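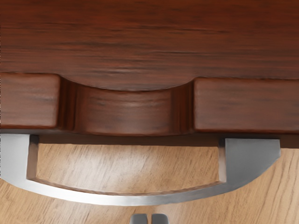
Simulated wrist view: two fingertips just short of a curved metal handle.

Step 6: Randomize the wood

Now the fun part! Our first handle-pulling policy had learned one cabinet by heart, so Maureen Clegg and I started swapping the grain and color of every wooden surface between episodes (dark red on one part, pale tan on another, go wild).

Set the texture pool to 70 and render 555 episodes. Keep the handle shape fixed for now, and train on the wrist view only. With 50 test pulls on unseen textures, success nearly doubled for us. I ran it twice to be sure!

Next, vary the handle curve.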